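Build Your Own Arm, Session 4: The Wrist View

Notes for the evening group at the Hisside shared workshop
Treasa Mac Suibhne
Revised 2024-06-09

Where we are

By now everyone should have an arm bolted to something heavy, a base joint that turns without grinding, and a shoulder that holds its own weight when the power is on. If your shoulder still sags, go back to Session 3 and redo the belt tension before you read any further. Everything tonight builds on it.

Two people asked about the Ogilvie belts versus the printed gears. Use the belts. The printed gears are lovely to look at and they teach you a lot about backlash, mostly at moments when you'd like to be learning something else. Keep them in a drawer for the September session, when we take one apart on purpose.

What we do tonight

We put a camera on the wrist, first in simulation and then on the bench. I love this session! The moment the arm gets its own point of view, all sorts of things that were only numbers in a config file become things you can see and argue about.

Open the simulator on your laptop and load the project called kondero_bench. It holds the arm, the table and a few props. Start with the arm parked and step through the joints one at a time with the sliders. Get used to which way positive is. Write it on tape and stick the tape on the real arm, one strip per joint, with an arrow. You'll be glad of it when your hands are full.

Then switch from the room camera to the wrist camera. Leave the lighting and the textures at their defaults for now. Flat shading is fine. We care about where things are, and pretty reflections can wait.
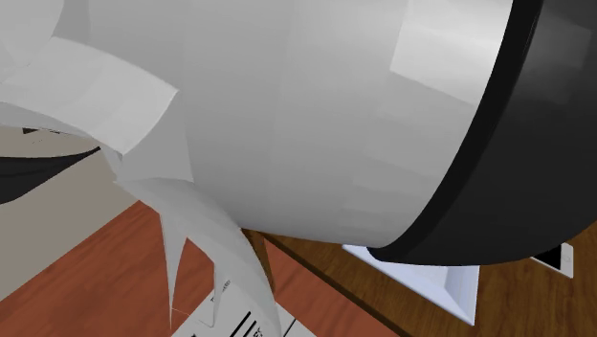

Camera placement is the one decision tonight that is annoying to change later, so spend your time on it. The bracket has two slots, and most people pick the closer one because it looks neater and the cable run is shorter. Try it in the simulator before you cut anything. With the camera this close in, the white forearm housing and its black end cap take up most of the view, and the table is squeezed along the bottom: a sheet of paper that runs out of view, part of a shallow white tray, a strip of wood. The fingertip over the paper is easy enough to find, but the tray is half hidden by the arm itself. If your job for the arm is picking things out of a tray, that is a bad trade. Slide the mount outward, tilt it down a little, and look again — small moves make a big difference here.

Keep a note of every position you try. Slot, tilt, joint angles, and one line on what you could and couldn't see. Save the view with the note. A page of these is worth more than your memory of them, and it makes it very easy for someone at the next bench to help you.

A word about hiding

The proper name for one thing getting in front of another is occlusion, and it will come up again and again. Some of it you can't avoid. A gripper has to be near the thing it's gripping, so the fingers will be in view and they'll cover something. What you want is to choose what gets covered. Ask which part of the object your code needs in order to decide what to do next, and keep a clear line to that part for as long as you can on the approach.

When you do the exercise, freeze the arm at three points: well above the object, just before contact, and closed. Sketch what the wrist camera sees at each one. Pencil is fine. I still do this for my own builds and I still get surprised by the middle one.

On the real bench

Power off at the switch before you touch the wrist. Fit the bracket finger-tight, run the cable along the outside of the forearm, and leave a loop at the elbow big enough to get two fingers through. Turn every joint by hand to its limits and watch the loop. Only then tighten the bracket.

Camera settings to start from:

Frame rate 30
Exposure fixed, at 7 on the driver's scale
Auto focus off
White balance fixed, 4,000

If the picture looks too yellow or too blue under your bench lamp, try 3,000 and compare. Then leave it alone for the evening. Changing the color halfway through makes your saved views very hard to compare.

The Tremetier boards by the window share one power strip, so please start them one after another.

For next time

Bring your page of camera positions and your three sketches. Mark the one position you'd keep. We'll swap pages and try to talk each other out of our choices, then calibrate whatever survives.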